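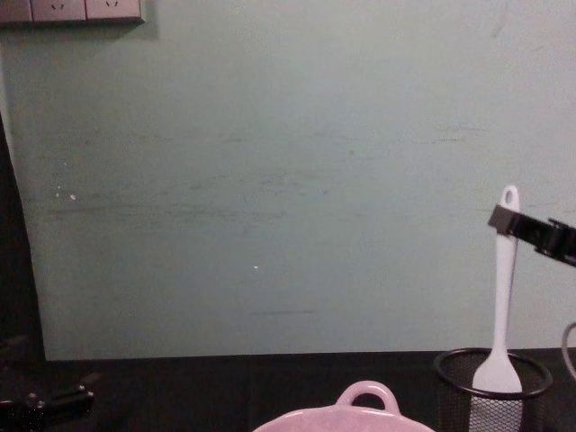

Refilwe Hlongwane reckons a machine that can stir a pot is no use to anyone until it can also scrub the pot afterwards, and she told me so before I'd even got my jacket off.

Thursday, by Naledi Msimang

Fair call, but I'd come to the Zarholm workshop to watch chores being practised, so I pulled up a stool and stayed for most of the afternoon. The job of the day was about as plain as cooking gets. There's a white utensil, a mesh cup for it to stand in, and a pink pot with a loop handle. The arm has to get hold of the utensil and put it in the pot. That's the lot! My four-year-old does it with a wooden spoon and a saucepan (and a fair bit of yelling).

Tumelo Naidoo runs the sessions and keeps the tally. Since November they've logged 1847 tries at this one job, and he counts 1661 of them as good. I thought that sounded pretty flash until I pictured my own kitchen, where I'd be picking spatulas up off the lino every other night.

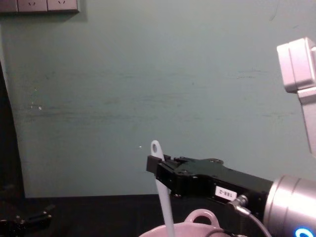

Could you buy one for your kitchen this year? Not from Zarholm, because they aren't selling anything and Tumelo wouldn't guess at a price.

What he would talk about was how fussy the whole business is. Shift the pot over a bit and the thing has to work out its reach all over again. Swap in a different colour or a shorter handle and the good tries drop away. Stirring itself is next on the list, then scraping down the sides, and he went a bit quiet when I asked about porridge.

Shops might see something sooner. Nindard, the bakery supply mob over the road, wants help with filling tubs and putting tools back where they live, and they've offered 2 benches in their packing room for a trial. Same tub, same bench, same tool all day long. I can see that working. A family kitchen at teatime, with the cat underfoot and somebody's homework in the butter, is a harder ask.

I went home and did the dishes by hand. Refilwe texted to ask who'd scrubbed theirs.

Comments

Tshepo Khumalo
I'd take one that only empties the dishwasher. Don't care how slow it is, it can go all night.

Adi Wibisono
Worked in a commercial kitchen for years and putting tools back where they live is half the job. Good luck to the bakery lot.

Refilwe Hlongwane
Still waiting on an answer about the scrubbing, Naledi.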